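Projektbericht: Umstellung der Telefonanlage bei Skimo auf eine Cloud-Lösung
Praxisprojekt im Modul Kommunikationssysteme, abgegeben am 04.08.2018
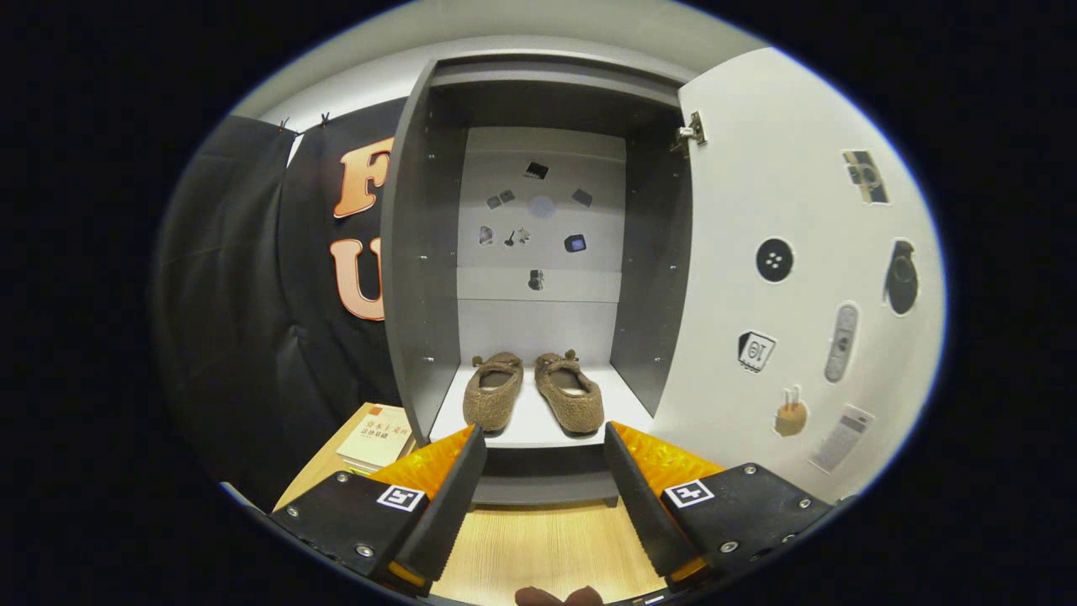

Isabelle Hiebert meinte nach dem ersten Lesen, ich solle bloß nicht wieder bei der Geschichte des ISDN anfangen, die kenne inzwischen jeder, und viel spannender sei doch, warum am Anfang die Rufumleitungen nicht liefen. Da hat sie recht, also halte ich den historischen Teil kurz und komme schnell zu den Rufumleitungen (die haben mich auch die meisten Nerven gekostet).

1. Worum es ging

Skimo ist ein Großhändler für Haushaltswaren mit zwei Standorten und 126 Nebenstellen. Die Telefonanlage im Keller war älter als meine Zeit am Gymnasium, der ISDN-Anschluss war gekündigt, und irgendwer musste sich überlegen, wie es weitergeht. Dieser Irgendwer war zum Glück nicht ich allein! Der Anbieter stand schon fest, als ich im Februar dazukam: Cirkum, ein gehostetes System, bei dem die Vermittlung im Rechenzentrum sitzt und vor Ort nur noch Telefone, Headsets und ein vernünftiger Internetanschluss gebraucht werden. Die Einrichtung hat das Systemhaus Dhillon übernommen.

Meine Aufgabe war die Bestandsaufnahme, dann der Rufnummernplan, dann die Begleitung der Testphase und am Ende dieser Bericht. Klingt übersichtlich. War es drei Tage lang auch.

2. Die Bestandsaufnahme

Ich hatte mir vorgestellt, dass man so eine Anlage einfach exportiert und dann eine schöne Tabelle hat. Die Anlage konnte das auch, allerdings nur als Textdatei mit festen Spaltenbreiten, und Umlaute waren durch Fragezeichen ersetzt. Frau M?ller, Herr J?ger, B?ro Einkauf. Das Aufräumen habe ich zur Hälfte mit einem kleinen Skript und zur anderen Hälfte von Hand gemacht, abends, mit Kopfhörern.

Herausgekommen sind 311 Einträge. Das passt natürlich nicht zu 126 Nebenstellen, und genau da wurde es interessant. Der Rest waren Sammelrufnummern, Faxgeräte, Türsprechstellen, Kurzwahlen und Umleitungsziele, die teilweise auf andere Umleitungsziele zeigten. Eine Kette ging vom Empfang über das Lager in den Einkauf und von dort wieder zum Empfang. Im Alltag fiel das nicht auf, weil am Empfang fast immer jemand drangeht.

Bei jedem Eintrag habe ich nachgefragt, ob er noch gebraucht wird. Das hat deutlich länger gedauert als geplant. Die meisten Leute wussten es sofort, bei den Faxnummern wollte sich aber niemand so recht festlegen. Wir haben am Ende vereinbart, alle Faxnummern auf ein Faxpostfach zu legen, das die Eingänge als PDF verschickt, und nach einem halben Jahr noch mal zu schauen.

3. Der Internetanschluss

Für ein Gespräch rechnet man je nach Codec mit bis zu 100 kbit/s in jede Richtung, inklusive der ganzen Paketköpfe. Das ist nicht viel, und am Hauptstandort war die Leitung mehr als groß genug. Am zweiten Standort sah es anders aus. Dort gab es einen älteren DSL-Anschluss, und jede Nacht lief die Datensicherung zum Hauptstandort. Nachts stört das keinen, nur war die Sicherung vormittags manchmal noch nicht fertig, und dann klang das Testtelefon, als säße der Gesprächspartner in einer Konservendose.

Dhillon hat daraufhin am Router die Sprachpakete priorisiert und ein eigenes VLAN für die Telefone eingerichtet. Ich durfte dabei zuschauen und die Hälfte der Ports selbst umstellen - mein persönlicher Höhepunkt des Projekts, ich geb es zu. Die Messungen danach waren ordentlich, der Jitter lag auch während der Sicherung in einem Bereich, in dem man nichts mehr hört. Trotzdem habe ich in meine Empfehlungen geschrieben, dass der zweite Standort einen besseren Anschluss braucht.

4. Auswahl der Endgeräte

Ursprünglich sollten alle Arbeitsplätze auf das Softphone umsteigen, also die Anwendung am Rechner plus Headset. Die Geschäftsführung fand das modern und günstig. Im Vertrieb kam es auch gut an, die Leute dort telefonieren sowieso mit Headset und fanden es toll, Nummern direkt aus der Kundenkartei anklicken zu können.

In der Buchhaltung und im Lager war die Begeisterung gedämpfter. Im Lager sitzt man eben nicht vor einem Rechner, dort blieb es bei schnurlosen Telefonen, jetzt mit IP-fähigen Basisstationen. In der Buchhaltung wollte man einen Hörer zum Auflegen, und nach einer etwas längeren Besprechung gab es dann auch welche. Ich hatte in meinem ersten Entwurf noch geschrieben, dass Tischtelefone überholt seien. Den Satz habe ich gestrichen.

Bei den Headsets haben wir zwei Modelle getestet. Das kabellose war beliebter, hatte aber bei mehreren Geräten in einem Raum Aussetzer. Deshalb bekam das Großraumbüro die kabelgebundene Variante und die Einzelbüros durften wählen.

5. Testphase und die Sache mit den Rufumleitungen

Getestet haben wir mit 17 Personen aus verschiedenen Abteilungen. Alle bekamen eine vorläufige Nummer und sollten zwei Wochen lang intern nur über das neue System telefonieren. Für Rückmeldungen gab es ein gemeinsames Dokument, das sich schneller füllte, als mir lieb war.

Die häufigste Meldung: Umgeleitete Anrufe landen nicht auf dem Handy, sondern auf der Mailbox des Tischtelefons. Bei manchen klappte es, bei anderen nicht, und ein Muster war erst mal nicht zu erkennen. Ich hatte den Mobilfunkanbieter im Verdacht, dann die Firewall, dann meinen Rufnummernplan. Es war eine Zeitfrage im wörtlichen Sinn. Die Mailbox sprang nach 15 Sekunden an, die Umleitung bei Nichtmelden erst nach 20. Wer die Umleitung auf sofort gestellt hatte, merkte davon nichts, alle anderen schon. In der alten Anlage gab es für diesen Fall eine feste Reihenfolge, in Cirkum werden beide Regeln unabhängig voneinander eingestellt.

Wir haben die Zeiten in der Vorlage geändert und neu verteilt, danach war Ruhe. Fast jedenfalls. Bei Umleitungen nach draußen zeigte das Handy immer die Zentrale von Skimo als Anrufer an, und der Außendienst wusste nicht, ob ein Kunde oder die Kollegin dran war. Dafür muss das Übermitteln der ursprünglichen Nummer im Trunk freigeschaltet werden. Dhillon hat das beantragt, nach ein paar Tagen lief es.

6. Anbindung an die Warenwirtschaft

Skimo arbeitet mit Warnbridge, und der Vertrieb wünschte sich, dass bei einem Anruf gleich der passende Kunde aufgeht. Eine Schnittstelle gibt es, sie vergleicht die eingehende Rufnummer mit dem Telefonfeld im Kundenstamm. Leider stand in diesem Feld alles Mögliche: Nummern mit Schrägstrich, mit Klammern, mit Leerzeichen, mit dem Zusatz "nur vormittags". Ich habe ein Skript geschrieben, das die Nummern ins internationale Format bringt und alles Unklare in eine Liste schreibt. Die Liste hat der Vertrieb abgearbeitet, immer mal wieder zwischendurch.

Die Erkennung funktioniert jetzt bei den meisten Stammkunden. Schwierig bleibt es bei Firmen mit Durchwahlen, hier vergleicht die Schnittstelle stur die ganze Nummer und findet dann nichts. Eine Suche nach dem Nummernanfang wäre schön, ist aber bisher nicht vorgesehen.

7. Was ich anders machen würde

Früher mit den Leuten reden! Ich habe anfangs viel zu lange allein an der Tabelle gesessen und Dinge geraten, die mir am Empfang in fünf Minuten erklärt worden wären. Auch die Schulung kam zu spät. Sie fand erst nach dem Test statt, und ein Teil der Meldungen im Dokument waren eigentlich Bedienfragen (Makeln, Rückfrage, Konferenz - das sitzt bei jedem System auf anderen Tasten).

Den Rufnummernplan würde ich wieder so aufbauen, mit zweistelliger Abteilungskennung und Lücken für neue Nebenstellen. Die Portierung selbst liegt zum Zeitpunkt der Abgabe noch vor uns, zu Ausfällen am Umstellungstag kann ich also nichts schreiben. Im Anhang liegen der Plan, die Vorlage für die Umleitungszeiten und das Skript für die Nummernbereinigung. Das Skript ist nicht schön, aber kommentiert.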